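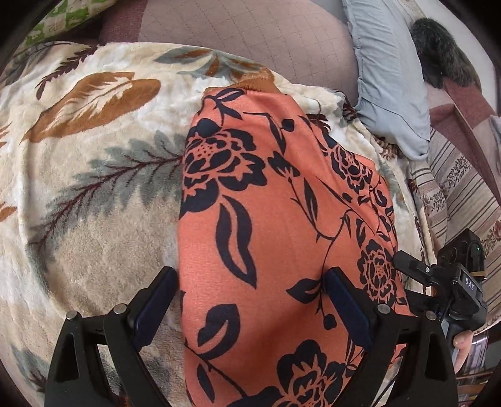 Getting more out of a box of local veg

I signed up for a weekly farm box from a little grower out at Drormont last autumn, and the first month I wasted a shocking amount of it. Limp silverbeet, sprouting spuds, the lot! I've got a bit better since, so these are the things I do now.

Unpack it straight away. I know, you've just got home and you want a cuppa, but greens left sweating in the box are halfway to the compost by morning. Twist the tops off carrots and beetroot (keep the beet leaves, they're lovely in a frittata) and wrap anything leafy in a damp tea towel before it goes in the crisper.

Don't wash berries until you're ready to eat them. Mushrooms go in a paper bag, never plastic.

Potatoes like the dark and they don't like onions. Mine live in the bottom of the pantry and the onions hang in the laundry, well apart.

When there's a glut of tomatoes I roast them, 2 trays at a time, at 200 degrees with garlic and a good slosh of oil until the edges catch. Squash them into jars once they've cooled and freeze them with a bit of room at the top. I forgot the room once and spent a Sunday-best sort of effort picking glass out of the freezer drawer.

Herbs: chop, pack into an ice cube tray, cover with olive oil, freeze. Coriander goes a bit dull in colour but tastes fine in a curry.

If your box comes with a newsletter, read it before you shop. The Westus growers down the road list what's coming up next, and I've stopped buying zucchini the same week six of them turn up on the doorstep.

Next month I'm having a go at sauerkraut, so send me your cabbage tips please!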